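Ticket: Manard dryer, heat lost partway through timed cycle
Status: Resolved, monitoring
Opened by: Zahira Menon
Site: Troltstead, ground floor laundry
Last updated: August 10, 2025

Reported fault
Vented dryer starts normally and heats for the first part of the cycle. After 23 minutes the drum keeps turning but the heater drops out and does not come back. No error code on the display. A full load of towels comes out damp at the end of a 90 minute program. Small loads finish, but late.

History
Unit was moved from the Diltgate site in spring and reconnected with new flexible duct. Filter is cleaned after every load according to the log sheet. Belt replaced before the move, no other parts changed.

Checks, first visit
Supply voltage at the outlet within range under load. Door switch tested with a meter, clean open and close. Heater element reads normal across the terminals and shows no path to the case. Cycling thermostat closed at room temperature. High-limit cutout also closed, which rules out a blown one-shot fuse but says nothing about how it behaves hot.

Ran the machine empty on high with a probe in the exhaust. Air temperature climbed faster than it should and the heater dropped out at the same point as reported. With the duct pulled off the back of the machine, the heater cycled on and off as designed for the whole run. Airflow restriction, then, most likely between the machine and the wall cap.

Checks, second visit
Pulled the dryer forward. The flexible duct had been pushed flat against the wall behind the lower left corner, and the first 7 inches inside the wall sleeve were packed with lint. Wall cap flap was stiff but opened by hand. Lint sample was mostly cotton, as expected from the load mix.

Parts came from Priedītis, same-day pickup. Total 200 for rigid elbow, straight section, clamps, foil tape and a new wall cap.

Work done
1. Isolated power at the panel and tagged the breaker.
2. Removed the flexible duct and discarded it.
3. Brushed out the wall sleeve from both ends and vacuumed the blower housing through the rear opening.
4. Fitted the rigid elbow and straight section. Joints taped and clamped, no screws into the airstream.
5. Replaced the wall cap and confirmed the flap lifts freely with the blower running.
6. Ran a full test load of mixed cottons on the timed program. Heater cycled to the end, no dropout. Load dry at the seams and ready for folding.
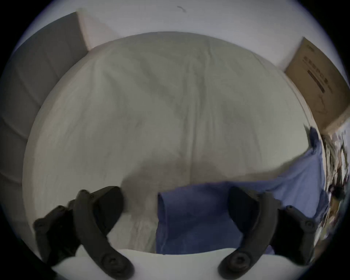 7. Pushed the machine back and checked the elbow for clearance. Marked the floor with tape at the front feet – the machine should not go further back than this.

Notes for the next technician
The high-limit cutout has been tripping and resetting for some time. It still tests fine, but repeated trips wear the contacts. If the heater drops out again with a clear duct, change the cutout first and the cycling thermostat second. Both are reached from the rear panel.

Do not refit flexible duct at this location. The gap behind the machine is too shallow for it.

Follow-up
Zahira Menon to log cycle times through September. Ticket closes after that if there are no further dropouts. The second dryer on the same wall still has flexible duct – separate ticket to be raised.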